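Where does your rubbish go?

Everyone throws things away. An apple core, a torn envelope, a crisp packet. Once the lid shuts we stop thinking about them, but the rubbish still has a long way to go.

Step 1: Collection
A lorry comes and tips the bins into the back. A strong metal plate squashes everything flat so that more will fit. In the town of Goveo, one lorry can empty over 131 bins before it is full.

Step 2: Sorting
Recycling goes to a sorting hall. Big magnets pull out steel cans. Paper is light and flat, so it travels one way – bottles roll another. People stand by the moving belt and take out things that should not be there, such as nappies and old shoes.

Step 3: Making new things
Glass is crushed and melted. Paper is mixed with water until it looks like porridge, then pressed into sheets. Food scraps can rot down into compost, which gardeners dig into the soil.

Step 4: Your part
Sorting starts with you. Rinse out tins and jars. Keep food away from paper. If you are clearing up after a snack, bring the bin up to the table before you start. 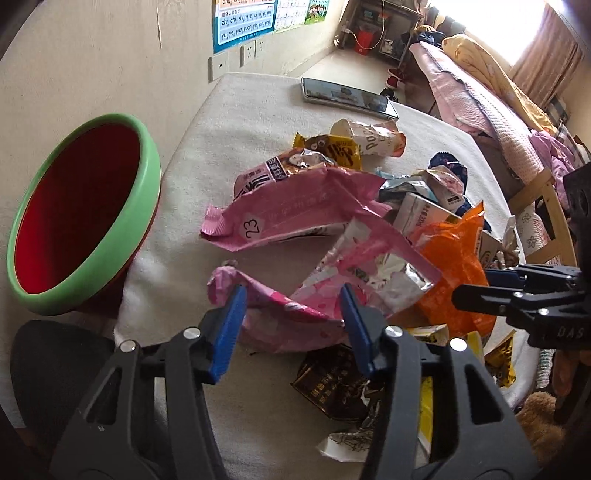

Step 5: What is left over
Some rubbish cannot be recycled. It is burned to make electricity or buried in a landfill site and covered with soil. Plastic buried there can last for hundreds of years.

Comments (3)

Rostomeck: We read this in class. The porridge bit was funny.

Hadari: What happens to batteries?

Lục: @Hadari batteries go in a separate box, our library has one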